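Foro Favley > Calzado y cuidado > Cordones que se sueltan, ¿qué nudo hacéis?

Buscar en el foro... Búsqueda avanzada

martuki_30
26 de agosto de 2020
Hola a todos! Llevo semanas peleándome con las zapatillas blancas. Me las ato en casa, bajo a la calle y antes de llegar a la parada ya llevo un cordón colgando. Las compré en Pronditz, son cómodas y no quiero cambiarlas, pero los cordones son largos y resbalan muchísimo. He probado el doble nudo y luego no hay quien lo deshaga, ayer acabé usando un tenedor (no me juzguéis). ¿Vosotros qué hacéis? ¿Nudo especial, cordones nuevos, pegamento?
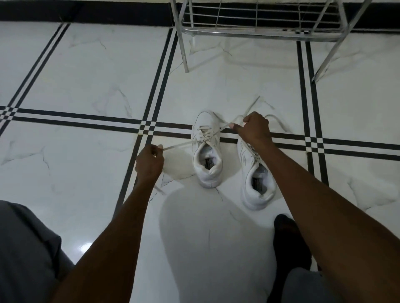 Peleándome con la izquierda, la otra todavía con el cordón suelto.

3 comentarios compartidos

elbotas
A mí me pasaba igual y era el nudo. Mucha gente hace el segundo lazo en el mismo sentido que el primero y sale un nudo torcido que se afloja solo. Fíjate cómo te queda el lazo: si las orejas se van hacia la punta y hacia el tobillo, lo haces mal; tienen que quedar a los lados. Cambia el sentido del primer cruce y ya está. Tardé unos días en acostumbrar los dedos, eso sí.

nuria.zapas
Yo no creo que sea el nudo. Los cordones que vienen de serie en muchas zapatillas son de un tejido muy liso y da igual lo que hagas. Yo puse unos planos de algodón, marca Fludix, y se acabó el problema. Y de paso los cogí más cortos, que los míos me llegaban al suelo y los pisaba yo misma.

elbotas
Pues con cordones de algodón y el nudo torcido también se sueltan, te lo digo por experiencia - aunque tarden más. Antes de gastar dinero que pruebe lo otro, que es gratis.

nuria.zapas
Gastar dinero, dice, si cuestan menos que un café con tostada jajaja. Pero vale, que pruebe las dos cosas.

martuki_30
Madre mía, treinta y tantos años atándome los zapatos y ahora me entero de que hay sentidos. Lo he probado en el salón y creo que las orejas me salían hacia el tobillo, sí. ¿Alguien se ata las zapatillas antes de ponérselas? Yo a veces lo hago con las dos en el suelo, las dejo medio atadas y meto el pie después, y mi hermana dice que ahí está el fallo.

piesfrios19
Tu hermana tiene razón!! Si atas sin el pie dentro, no sabes cuánto tienes que apretar. Luego metes el pie, la lengüeta se va para un lado y todo el cordón trabaja mal. Yo abro bien la zapatilla desde abajo, aflojando los ojales uno a uno, meto el pie, doy un golpecito de talón contra el suelo y entonces aprieto desde la punta hacia arriba. Es un rollo con prisas, pero a mí me aguantan la mañana entera.

elbotas
Lo del golpecito de talón, totalmente de acuerdo. Y no machaquéis el talón metiendo el pie a presión, que luego se deforma y roza.

tomillo_y_sal
Voy a llevar la contraria: cordones elásticos y a correr. Se ponen una vez y no vuelves a atar nada. Yo los uso desde marzo y no echo de menos las lazadas para nada.

nuria.zapas
Uf, los elásticos no, por favor. Se me iba el pie para todos lados y bajando cuestas me daba con los dedos en la punta. Para andar por el barrio puede, para caminar en serio no.

tomillo_y_sal
Yo ando por el barrio, qué le voy a hacer :)

martuki_30
Vuelvo con novedades! He aflojado las dos del todo para empezar de cero como dice piesfrios19. También he visto que ya tienen arruguitas y alguna rozadura gris por la parte de los dedos... ¿eso se quita? Con lo blancas que eran.

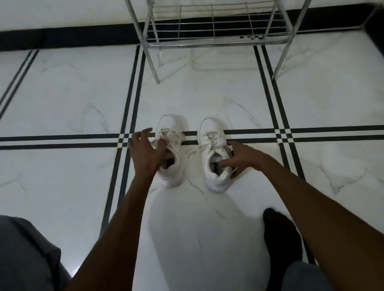 Las dos desatadas y con la mano dentro, colocándolas.

piesfrios19
Las rozaduras, con un paño húmedo y una gota de jabón neutro. Lo gris suele irse bastante. Las arrugas no se van, eso es de doblar el pie, a mí hasta me gustan.

elbotas
Goma de borrar blanca para las marcas pequeñas, sin apretar. Y ni se te ocurra la lavadora.

nuria.zapas
Pues yo las meto en la lavadora en frío, sin cordones y en una bolsa, y salen perfectas. Ya sé que vas a decir que se despega la suela.

elbotas
Se despega la suela.

martuki_30
Jajaja, empiezo por el paño. Mañana salgo con el nudo al revés y os cuento si llego a la parada sin agacharme.

434 visitas · 19 respuestas · Compartir

Temas relacionados
- ¿Cordones planos o redondos?
- Zapatillas blancas: cómo quitar el amarillo de la suela
- Plantillas Idahosa, ¿alguien las ha probado?
- Me roza el talón en zapatillas nuevas
- Botas de monte para principiantes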